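From the kitchen table: in praise of the metal tray

Hello again, and welcome to November, which in my house means the counters have disappeared. I put off writing this one for a week because I had nowhere to set the laptop down. There was mail, there were two phone chargers (neither of them mine), a bag of walnuts, the good scissors, the bad scissors and a whole drift of those little things that don't belong to any room. You know the ones. A button, a game piece, a key that opens something, probably.

So I did what I always do when I get desperate and called Siv Løken, who used to run the tidying evenings at Sallton when I still lived up the hill. She asked me one question, which was "Where do you put things down?" And I said, well, everywhere! And she said that was my trouble, and could she call me back because she had bread in the oven.

She did call back, and we talked for a long time (mostly about the bread), but what I came away with was this: pick one tray, put it where your hands already go, and let the small stuff land there. Then empty it before bed. I've had fancier systems. I once bought 25 matching jars, and I still find lids for them in the coat closet.

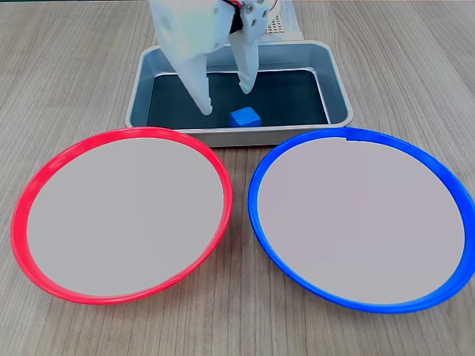
Shallow metal trays are what I've settled on, after trying a basket, a wooden box and a very pretty bowl that swallowed my earrings for most of the summer. A basket is fine for scarves, but anything small goes straight to the bottom and lives there. With a low stainless steel one you see it all at a glance, and I like the rounded corners too, no crumbs wedged in where a cloth can't get at them. The other trick is a dark bottom. Look how that one little blue cube stands out against it, even with plates sitting right in front of the tray. On bare shiny steel I lose things in the glare, especially in the evening with the overhead light on, and I say that as someone who spent twenty minutes hunting for a silver thimble that was under her nose.

If your tray is plain metal all the way across, you can line it. I cut a piece of dark felt for mine and it took me four tries to get the corners right, so make a paper pattern first and trim that until it sits flat. Adelmo Bellini, whose kitchen some of you saw on the spring walkaround, uses a scrap of rubber shelf liner and says it rinses clean under the tap. He also keeps his tray next to the plates, so it gets emptied whenever the table gets set. I've stolen that idea outright. We eat at six, and by five the tray has to be cleared or there's no room for dinner. My daughter grumbles but she does it.

A few of you wrote to ask where to shop. I got mine secondhand at Morelli, down in the basement with the baking pans, and they usually have a stack. Check the rim with your finger before you buy, one of mine had a nasty burr on it. Clullis has new ones but they're deeper than I like, more of a roasting pan, and the lost-button problem comes right back.

One more thing and then I'll let you go! I'm keeping mine to a single tray this time. Last winter I had one in the hall, one by the bed, one on the dryer and one on the piano, and all that happened was that I had clutter with edges around it. Siv laughed at me for a good while over that.

Next month I'm finally opening the drawer under the oven. Send me your tray stories before then, and if anyone has a spare lid for a Vivau jar, the tall kind, please write. I have the jar right here and it's full of buttons.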